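Home News Letters Back Issues Contact

Notes from the secondhand shelf

I finally made it out to the Harkholm paperback swap on Tuesday, and I came home with far more than I took. The rule is simple: bring two books, take two books. I brought two. I left with a tote bag so heavy the handle started to go (the folks at the door were waving everyone through by then, so I don't feel too guilty!).

Best find of the day was an old Peltby road atlas, 400 pages, with somebody's pencil notes all down the margins – good pie here, bad road after rain, that kind of thing. I've been reading it in bed like a novel. I also grabbed a Radwan mystery I'm sure I've read before, but I can't remember who did it, so it counts as new.

If you're thinking of going to the next one in September, get there early. Cookbooks go first, then anything with a dragon on the cover. Parking behind the Reltetti bakery is free after four, and their cheese rolls are worth the walk even if you don't read a word.

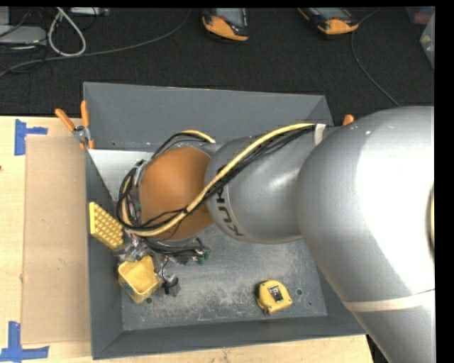 KUKA arm over a gray bin on a wooden tabletop.

I've started a box by my front door for the September swap. So far it holds one gardening book and a thriller I gave up on at page 539 – so close to the end, I know, but I just didn't care who had the diamonds.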